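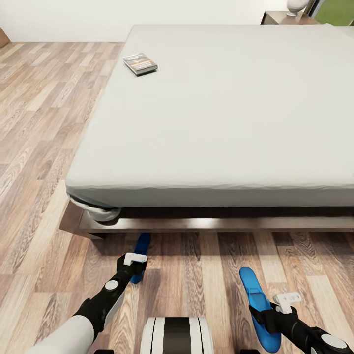
Head view at start of episode, bedroom scene, book on far side of bed

Ticket: Left arm drifts down when operator takes over in bedroom scene
Project: Flumine, simulated teleoperation
Opened by: Juwita Mandagi
Assigned to: Frans Wouters
Status: Open, workaround available

Description of the problem

I am recording demonstrations for the task "pick up the book from the bed and put it on the nightstand". When I press the clutch on both hand controllers, the left gripper goes down toward the floor in front of the bed, although I keep my hand still. In the attached view the tip of the left finger is almost on the floor boards. The right arm also stays low but it does not drift, I compared the joint values before and after.

If I then raise the left hand, the finger can catch under the rail of the bed frame. The episode is lost after that, because the base gets pushed back and the book is anyway too far to reach from there.

Steps to repeat
1. Load bedroom scene, start pose "default".
2. Put on headset, hold both controllers at the height of the chest.
3. Press both clutches at the same time.
4. Wait without moving.

Expected: both grippers stay where they are.
Seen: left gripper sinks until it is close to the floor.

I recorded 328 episodes for this task before the update of the controller software and I did not have this problem in them.

Comments

Frans Wouters, 9:40
Thank you for the clear steps. I can repeat it in Virnden, but only when the left controller was switched on after the headset. Please tell me in which order you switch on the devices.

Juwita Mandagi, 10:05
Headset first, then right, then left. I always do it like this.

Frans Wouters, 11:20
Then it is the same case. The log shows that the left hand offset is taken from an old sample. The timestamp of this sample is 2,000 ms before the clutch, the limit should be much smaller. On the right side the sample is fresh. So the left arm tries to go to the place where the hand was earlier, when it was still hanging down.

Thodoris Panagiotou, 11:45
Could this be also the reason for the bad episodes in the kitchen scene? Lieselotte marked several with "arm low at start" in December. I thought it was a mistake of the operator.

Frans Wouters, 13:10
Possible. Please do not delete them yet, I want to check the offset in each one.

Workaround until the fix
- Switch on both controllers before the headset.
- Hold the hands at chest height and press the left clutch alone. Look at the left gripper. If it sinks, release and press again.
- Drive the base to the side of the bed where the book is only after both grippers are above the mattress.

Juwita Mandagi, 15:30
Tried the workaround for the whole afternoon. The drift came back one time, after I took a break and the left controller went to sleep. Pressing the clutch again helped. The start pose is still too low for this bed in my opinion, can we have a higher one?

Frans Wouters, 15:50
Yes, I will open a separate ticket for the start pose. For the sleeping controller I need your log file from this session, please put it in the Flumine folder.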